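Table de pliage Grovby — Questions fréquentes

Utilisation, réglage et entretien du plateau en bois clair à angles arrondis.
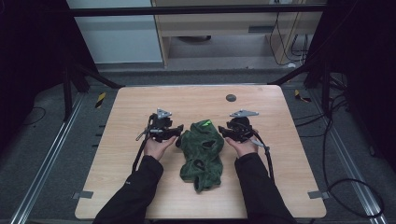

Quelle charge le plateau supporte-t-il ?
La charge maximale répartie est de 12 kg. Une pile de linge plié reste bien en dessous de cette valeur. Ne pas s'asseoir sur le bord.

Comment poser un vêtement froissé avant pliage ?
Le placer au centre, repérer l'encolure et les manches, puis l'étirer depuis les coutures latérales. L'étiquette sert de repère pour orienter le col. Sur un petit vêtement, lisser d'abord le corps — les manches ensuite.

Faut-il repasser avant de plier ?
Non pour le jersey et la maille. Oui pour la popeline et le lin, à plat, sur une housse adaptée. Le plateau nu ne doit pas recevoir de fer chaud.

À quoi sert le passe-câble rond ?
Il laisse descendre un cordon d'alimentation sous la table (lampe, défroisseur). L'obturateur de remplacement porte la référence Traveck 316.

Comment nettoyer la surface ?
Chiffon microfibre légèrement humide, dans le sens du veinage, puis essuyage à sec. Pas de javel, pas d'éponge abrasive. Une tache de lessive liquide se retire immédiatement à l'eau claire.

Le plateau peut-il être huilé ?
Non. Il reçoit en usine le vernis Parance, incompatible avec les huiles. Une huile non absorbée tache les textiles clairs.

Quelle hauteur choisir ?
Pour un travail debout, 900 mm conviennent à la plupart des utilisateurs. Le coude doit rester légèrement au-dessus du plateau.

Existe-t-il un gabarit de pliage compatible ?
Le gabarit Pinto, largeur 200 mm, convient aux vêtements d'enfant. Il se pose sans fixation. Pour les tailles adultes, plier sans gabarit.

Les pièces détachées sont-elles disponibles ?
Oui, sur commande, avec le numéro de série inscrit sous le plateau. Le nouveau tarif s'applique à partir d'octobre.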